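3. Data and setting

Drurkden is a mid-size law faculty, public, one campus. Intake of 292 students in the year we looked at. We picked it because the equality seminar there is required, not elective, and because the clinic (Clasar, the tenant and benefits clinic) takes students straight from that seminar. So the same people show up twice in the records. Useful for us. Less useful for generalizing, see section 6.

Sources were three. Course files from the seminar, clinic intake sheets, and interviews. The intake sheets were the messy part: 700 sheets, handwritten in the older years, a good many with the "grounds claimed" box left blank. Blank boxes were coded as missing and not as "no ground." An earlier study of the Kudow clinic did the opposite and we think that is why its numbers on disability claims come out so low.

Interviews ran 30 minutes, sometimes over. 49 people agreed, mostly students, a few supervising lawyers. No one was paid. Questions were kept plain: what did you think equality meant before the seminar, what did you do with that idea at the clinic, did a client ever push back on it. Transcripts were read twice by both authors. Disagreements on coding were talked through untill we had one code.

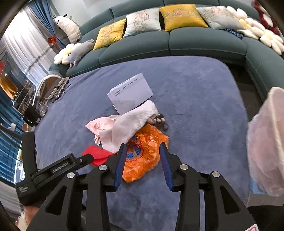
Figure 2. Table with blue-gray cloth and black hand-held gripper, jaws open.

Formal equality was the starting point for most students. Treat like cases alike, stop there. By October a lot of them had moved, at least in the way they talked. One student used the gripper in Figure 2 to make the point: two fingers, same ridged blue lining on each, one leaning right and the other leaning left, and a wide gap between. Same treatment on both sides, she said, and the person with the problem is still in the gap. We quote it since the gap language came up again in later interviews, from students who had not met her. It is not a legal test and we don't treat it as one.

Substantive equality was harder to pin down. Students could recite it. Applying it to an eviction file was something else, and the supervising lawyers said as much. The Henriques memo, which the clinic uses as its house guide on accomodation, gives a four-step approach, but students tended to skip step two (who is the comparison group) and go right to remedy. In the files where step two was done in writing, the claim was framed more narrowly and the letter to the landlord was shorter. Whether this helped the client we can't say. Outcomes are not in the sheets.

One limit to flag now. Students who disliked the seminar probably did not sign up to talk about it. The course files soften this a little, as everyone had to hand in the reflection paper, but papers written for a grade are what they are. We come back to the grading issue in section 5, with the breakdown by year.

Contact the editors | Copyright Drurkden Faculty of Law | Back to top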